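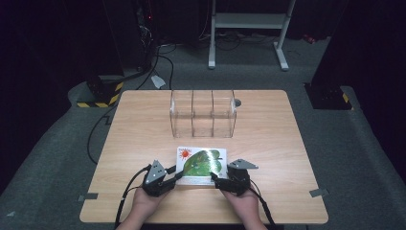
The Leaf Card

Posted in: Short Stories | 14 comments | 25 shares

Reto Holzer had the box on the table before Shahzad got his coat off.

It was a clear box, acrylic, with three compartments side by side. Through it you could see the grain of the table. Reto had set it toward the far edge and put the cards in a pile next to his elbow, face down.

"You said there would be coffee," Shahzad said.

"There is coffee. Sit down first."

Shahzad Talpur sat down. He had taken the early bus from Curnenberg with a bag on his knees and he would have liked to stand for a while, but Reto had already pulled the chair out for him. The room was on the ground floor of the old Imhof building, where the two of them had worked for most of their lives, Reto in the print shop and Shahzad in the office across the yard. The company was gone. The print shop was rented out in pieces now, and Reto had one of the pieces.

"Three places," Reto said, and tapped the box. "One for things that grow. One for things people make. One for weather."

"Weather."

"Sun, rain, snow. There's a fog card. I had trouble with the fog."

He turned over the first card. It was white, with a big green leaf that took up most of the space and a small red sun in the upper left corner, with orange rays. He slid it across the table.

"So where does it go?" he asked.

Shahzad looked at it. The veins of the leaf were a darker green than the rest. Reto had always been good at leaves. When Darnier, the seed people, had been a customer, Reto did all their packets, and Shahzad had sent out the bills. Beans, chard, three kinds of lettuce. Darnier paid late every season and Shahzad wrote them polite letters.

"Things that grow," he said.

"And the sun?"

"The sun is small."

"It's still there."

"Then it's a bad card," Shahzad said. "You can't have two answers."

Reto took the card back and looked at it himself. He got up and poured the coffee. He gave Shahzad the cup with the handle and kept the other one.

The game was Reto's idea. He had been at it since September. He wanted to print 200 sets and sell them to schools, and a shop called Brurell had said they would take 25 to begin with, if the rules fit on one sheet of paper. Reto had drawn the cards and ordered the boxes. What he did not have was the rules. He had called Shahzad because Shahzad had written every letter that left Imhof for as long as either of them could remember.

"Read me what you have," Shahzad said.

Reto read from the back of an envelope. "Each player takes a card. The player looks at the card. The player puts the card in the right place."

"And then?"

"Then the next player."

"How does somebody win?"

"I thought you would know that," Reto said.

Shahzad drank some of the coffee. It was too strong, the way it had been in the shop, where Reto made it in the morning and let it sit until noon. He took a pencil out of his bag and a pad of lined paper. He wrote "Rules" at the top and underlined it.

They played it through to see. Reto dealt. Shahzad got a bucket, a pear tree and the snow. Those were easy. He dropped them into the box one after another and they stood on their edges against the clear wall. Reto got a rowboat, a mushroom and a loaf of bread.

"Bread," Shahzad said.

"People make bread."

"Out of something that grows."

"By that rule the boat grows too."

"I'm only telling you what a child will say."

Reto put the bread in with the things people make. He did it slowly and kept his fingers on it a moment. Then he drew the fog, which was a gray card with a lighter gray fence in it, and Shahzad said it was a fence, and they stopped for a while.

Reto went to the window. A delivery truck was backing into the yard where the paper used to come in. In the good years it had been 600 reams at a time, and everyone went out to carry, the office too. Shahzad had hurt his back doing it and had never mentioned it to anyone except his wife.

"I should have shown you before I ordered the boxes," Reto said.

"Are they paid for?"

"They're paid for."

"Then leave the boxes alone. There's nothing wrong with the boxes."

He pulled the leaf card toward him again with one finger. He turned it upside down, so the sun was at the bottom, and then turned it back. He tried to think who had taught his own children to play anything. It had been his sister, mostly. She had made up the rules as she went along and the children had shouted at her, and they had asked for her every weekend.

"What did you draw this one for?" he asked. "The leaf. What were you thinking of?"

"Nothing. The garden. It looked empty up in the corner, so I put a sun."

"How many like that? With something in the corner?"

Reto came back to the table and went through the pile. He made a second pile next to it. The pear tree had a ladder. The bucket had rain coming down behind it. The rowboat had reeds. The bread had nothing, but he looked at it for a long time and put it on the second pile anyway. When he was done the second pile was the taller one.

"I can't draw these again," he said. "I don't have the money, and I don't have the eyes."

"I'm not asking you to draw them again."

Shahzad wrote something down. He crossed out a word and wrote another one above it. Reto waited with his hands flat on the table. He had ink in the creases of his knuckles, though he had not run a press in years. It could have been from the pen.

"Listen," Shahzad said. He read it in the voice he used to use on the telephone. "The player chooses a place for the card and says why. If the others agree, the card stays. If they do not agree, the card goes back under the pile."

"That's all?"

"The one with the most cards in the box at the end has won."

"They'll argue."

"Yes."

"The teachers won't like that."

"Did Brurell say anything about arguing?"

"They said one sheet of paper."

Shahzad held up the pad. It came to half a page, and he wrote large.

They started over from the beginning. Reto shuffled badly and two of the cards fell on the floor. Shahzad drew the rowboat and put it in with the weather. Reto asked him what on earth he was doing. Shahzad said that a boat with no wind and no rain was furniture. Reto thought about that and said no. Shahzad put it back under the pile.

Reto drew the fence in the fog. He said that fog was weather. Shahzad said he did not see any fog. Reto called him a name from the old days that had to do with the office and the people who worked there, and Shahzad laughed so hard he had to put his cup down. The fog went under the pile as well.

It got dark. The truck left. Reto turned on the lamp and they went on, and by the time they had three cards each in the box the last bus to Curnenberg was the only one left that Shahzad could take. He said he would take one more turn and then he had to go.

He drew the leaf.

He held it in both hands by the short sides. Reto leaned back in his chair and folded his arms.

"Well?" Reto said.

"Weather," Shahzad said.

"Why?"

"It's a warm day. You can see it on the leaf, here, where it's lighter. There's light on it."

Reto leaned forward and looked at the part of the leaf he meant. He had put that in last, with the flat of the brush, and he had not expected anyone to say anything about it.

"All right," he said. "It stays."

Shahzad dropped it into the box and put on his coat. He tore the page off the pad and left it under the empty cup. At the door he asked if Reto had a set he could take along, for his grandchildren.

"They aren't printed yet," Reto said. "There's only this one."

"After they're printed, then."

"I'll put your name on the sheet. Rules by."

"Put it small," Shahzad said, and went out across the yard to the bus.

14 comments | Share this story
Filed under: Fiction, Friendship, Work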